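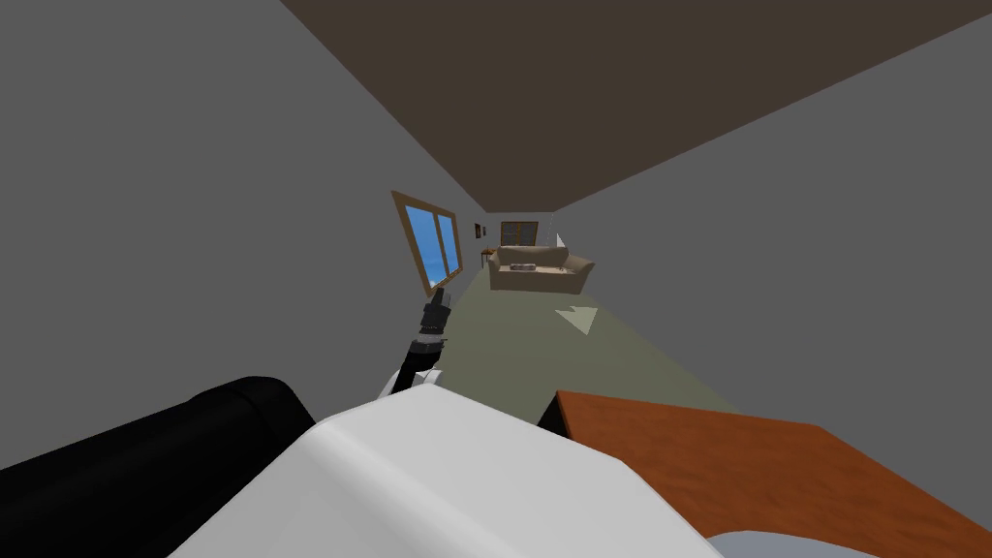
A computer-made living room with a sofa, a table and a robot's arm and gripper.

Can Robots Do the Housework Yet?

The short answer is: some of it, and slowly.

Many homes already have a small machine that vacuums the floor. It does one job. Picking up a cup, carrying it to the kitchen and putting it away is much harder, even though most children can do it by the age of four.

Why is it hard?

A robot must find the cup, move its arm to the right place and close its gripper with just enough force. If it squeezes too hard, the cup may break. If it squeezes too gently, the cup may fall. Homes also change every day. A chair is moved, or a sock lands on the sofa.

Practising in a pretend room

Before a robot works in a real house, it often practises in a simulation — a room that exists only inside a computer. It can bump into furniture there without damaging anything. At the Sernville learning centre, Orvokki Partanen's group ran a tidying task 776 times in simulation before trying it with a real robot.

What about shops?

Some shops use machines to scan shelves or clean floors. Folding clothes and stacking soft fruit are still mostly done by people.

Words to know
Gripper: the part of a robot that holds things, like a hand.
Simulation: a computer model of a place or an event.

Try it at home
Put on two thick oven mitts and try to fold a T-shirt. Which part was the hardest?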